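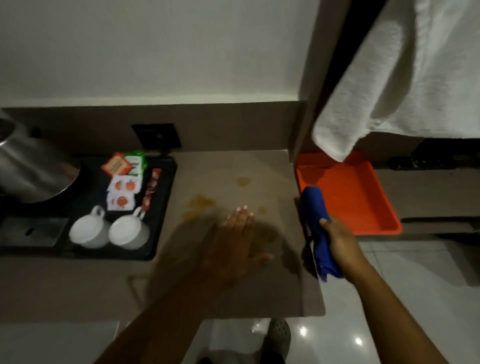

液体のこぼれた天板に左手を広げ、右手に青い布を握る

Skokine 家事手順テキスト集
データカード(第2版)

概要
Skokineは、家庭の掃除と台所まわりの手順を書いた日本語の短文を集めたテキストデータセットです。収録数は3000件。1件は一つの作業(例:コンロの五徳を洗う、排水口のぬめりを取る)に対応し、手順文、使う道具、注意書きの三つの欄からなります。画像と音声は含みません。

作成の経緯
もとは、家事代行の研修資料を検索しやすくするために作った用語表でした。同じ作業でも資料ごとに呼び方が違い、「台拭き」「ふきん」「ダスター」が区別なく使われていたため、表記をそろえる作業から始めています。その後、手順文そのものを書き下ろして現在の形になりました。初版は600件で、台所のみを対象としていました。第2版で浴室、洗面所、玄関、窓を追加しました。

ファイル構成
skokine_main.tsv 本体。文字コードはUTF-8、改行はLF
skokine_terms.tsv 道具と汚れの名称の対応表
skokine_split.tsv 学習用と評価用の区分
CHANGES.txt 版ごとの変更点
LICENSE.txt 利用条件

本体の列
id 作業番号。欠番があります(後述)
place 場所。台所、浴室、洗面所、玄関、窓のいずれか
task 作業名
steps 手順文。文の区切りは句点
tools 道具。複数ある場合は読点区切り
caution 注意書き。ない場合は空欄

記載例
place:台所
task:天板にこぼれたシロップを拭く
steps:固く絞った布を汚れに当て、外側から中央へ寄せるように拭く。布の面を替えてもう一度拭く。べたつきが残る場合はぬるま湯を含ませた布を置き、ゆるんでから拭き取る。最後に乾拭きする。
tools:布、ぬるま湯
caution:電気製品の近くでは水を垂らさない。

表記の方針
手順文は「です・ます」を使わず、動詞の終止形で終えます。分量は計量できるものだけ数字で書き、「少々」「適量」はそのまま残しました。洗剤は商品名を避け、中性、弱アルカリ性、酸性などの液性で書いています。「重曹」と「クエン酸」は一般名として扱います。「拭く」「ふく」は「拭く」に統一しましたが、「ふきん」はひらがなのままです。

作成と確認
手順文は、Toria編集室が研修資料の項目をもとに新しく書き起こしました。原資料の文をそのまま写した箇所はありません。書いた人とは別の担当者が読み、道具の欄と手順文が食い違うもの、手順の前後が入れ替わっているものを差し戻しました。差し戻し後も判断が分かれた61件は収録を見送っています。idの欠番はこの分です。

注意書きのうち、塩素系と酸性の洗剤を併用しない旨の記述は、該当する洗剤が出てくるすべての作業に入れてあります。同じ文が繰り返し出てくるので、文の重複を除く前処理をかける場合は caution 列を対象から外してください。

想定する用途
手順文の要約、作業名からの検索、道具名の抽出を想定しています。Nadton検索ツールの辞書としても読み込めますが、その場合は tools 列の読点を半角カンマに置き換える必要があります。

向かない用途
洗剤や建材の安全性の判断には使わないでください。天然石、無塗装の木、漆喰など、水や洗剤で傷む素材については個別の確認をしていません。業務用厨房の衛生管理も対象外です。

既知の問題
・台所の件数が多く、玄関と窓は少なめです。
・集合住宅を前提にした文が目立ちます。庭や外壁の作業はありません。
・「シンク」と「流し」が混在しています。terms側では同義としていますが、本体は未修正です。
・浴室の一部で、換気についての一文が手順と注意書きの両方に入っています。

利用条件
非営利の利用と研究目的の利用は自由です。再配布の際はLICENSE.txtを同梱してください。営利目的の場合は事前に連絡をお願いします。手順文を改変して公開するときは、改変した旨を書いてください。

関連データ
衣類の洗濯と収納についてはBabaei洗濯手順集を別に用意しています。列の名前は同じですが、place の値が異なるため、結合するときは対応表を作ってください。

今後の予定
次の版では4000件まで増やし、玄関と窓を重点的に追加します。「シンク」と「流し」の統一も次の版で行います。誤記の報告は、作業番号と該当箇所を添えて配布ページの連絡欄へお送りください。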